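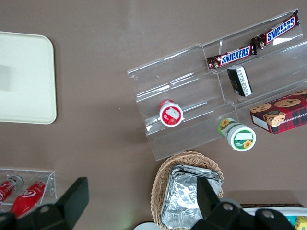

Snack table stays put as Cullari hall hours change

16 December 2018

If you've ever turned up at the Cullari hall on a weeknight hoping for a chat and something to nibble, you'll want to scribble the new hours on your calendar. From the start of the new year the hall will open at noon and stay open until nine, and the old morning session is gone. I know, I know. I liked the mornings too.

I went along to the meeting where it was all sorted out (forty chairs, nearly all of them taken, and somebody had propped the side door open with a bowls bag) and I can report that it was a lot friendlier than the one in September. That one went past ten o'clock and ended with two people arguing about the urn in the car park. This time we were done in under an hour and a half, and there was even a bit of clapping.

The short version is money. The hall cost $943 more to run this year than last, most of it power, and the mornings were the quietest part of the day by a long way. On a good morning you might get 14 people through the door, and half of those were waiting for the Sistalley bus. Evenings are another story. The card players, the ukulele lot and the homework crowd all want the place at once, and they've been squeezing into the one room while the back room gets used for storing trestles.

So the trestles are going into the shed, the back room is being painted over the holidays, and the ukulele players are getting a door they can close. I'm told the card players proposed that one. It passed without a single vote against.

The snack table was the bit I was really there for. There'd been talk all spring of swapping it for a vending machine, and I'll admit I had a speech ready in my handbag. I didn't need it! The machine would have cost $800 up front, then a monthly fee on top, and once that figure was read out the whole idea sank pretty quickly. The honour box stays, the prices stay, and the only change is that chips and biscuits will be restocked twice a week instead of once. If you've ever come in late in the week and found nothing left except the sesame ones, you'll understand why that got the clapping.

A few people did ask whether we could have something healthier on offer. Fair enough. There's going to be a fruit bowl as a trial until Easter, and anyone with a backyard tree that's gone mad is welcome to drop off the extras. My neighbour over the back fence has already promised plums, if the birds leave her any.

Now, the bus. The Sistalley bus still comes past mid-morning, and with the hall shut at that hour there won't be anywhere to sit inside while you wait. It was the one sore point of the night, and I thought the older folk who raised it made a very good case. The answer for now is a bench under the front awning, with a proper shelter to follow if the grant comes through. Applications close in autumn, so don't hold your breath, but the bench should be in before the hall reopens. Bring a hat in the meantime, that awning doesn't give you much shade before eleven.

Bookings are changing a little as well. The paper diary by the kitchen is being kept (hooray), but you'll also be able to ring through a booking in the afternoon. Regular groups keep their current spots and don't have to do anything. If your group used to meet in the morning, you get first pick of the afternoon times, so have a word with the others over Christmas and work out what suits. The tai chi group has already nabbed the one straight after lunch, and good on them, though I'd be asleep.

The hall closes for the holidays this week and opens again in the second week of January. The last night before the break is a bring-a-plate do, starting at six, and kids are very welcome. There'll be a raffle with a ham in it, and the tickets are at the newsagent on Reuter Street as well as at the hall. Parking is tight out the front, so use the gravel patch on Nikholm Lane if you can, and please mind the new garden bed on the corner. Somebody's already been through it once with a trailer.

I'll be bringing the curried egg sandwiches, same as last year, and yes, I'm making a double batch this time.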